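Etmont Shared Bathroom and Supply Shelf Group
Minutes of the meeting, February 17, 2020

Taken by me, Daiane Bragança, again (I did say I'd trade with anybody who has neater handwriting!).

We started five minutes late waiting on the coffee, and then got straight into the leftover business. The notes from last time were read and approved with one fix. I had written that the Noh hallway closet was getting new hooks and it's the Stiltomia hallway closet. Sorry, Stiltomia people.

1. Money
We have 770 dollars in the supplies fund. Paper goods are the big bite, same as ever. I asked if we could keep back enough for a second order in May and everyone was fine with that, so I'll hold the second order until then and bring prices to the next meeting.

2. The toiletries sort
This took up most of the hour, and I enjoyed it more than I expected to. We've got roughly 34 donated items in the box from Grikik, mostly face and hand stuff, and they've all been sitting in one big heap. We talked through a bin system and settled on going by color, with labels to come later:

Blue bin - things that just came in and still need a look.
Small yellow bin - face care, so cleansers and creams.
Large yellow bin - everything for hair and body, plus anything too tall for the small one.

There was a good long back-and-forth on whether tubes should stand up or lie flat. I'm a stander-upper myself (you can read the front and you're not digging), but the shallow bins do let things tip over. We agreed to try standing for a month and see. Somebody also wondered about the Dabao cleanser, which has its label in Chinese. It's a moisturizing, soothing face wash with vitamin B5, so it's small yellow bin, please, and I'll stick a little English note on the shelf for anyone who isn't sure.

Still open: do we keep opened items? Half the room said never, half said it depends. I've put it on the list for next time - bring your opinions and keep them short!

3. Closet hooks
Two hooks are up, and the rest are waiting on the right screws. No vote needed.

4. Anything else
The Noh floor would like the supply shelf lowered a bit so shorter folks can reach the back. I'll measure it this week. A request for a mirror by the sink got moved to May with the other spending. Please rinse your own mugs.

To do before next time:
Me - shelf measurements, English note, prices.
Stiltomia floor - screws.
Everybody - bring in any spare bins with a flat bottom.

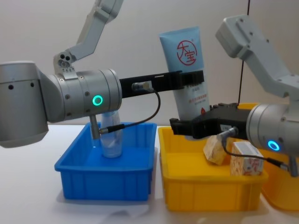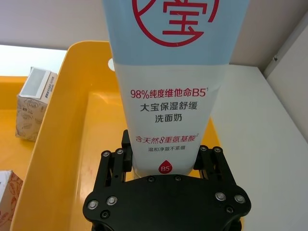
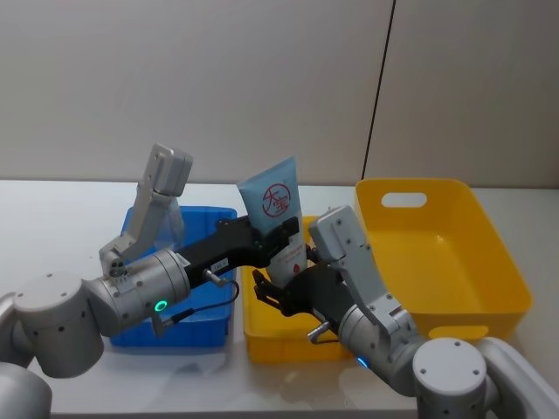
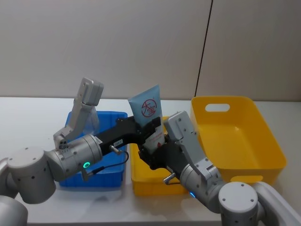 Item 2, toiletries sort: the Dabao squeeze tube, seen in all four.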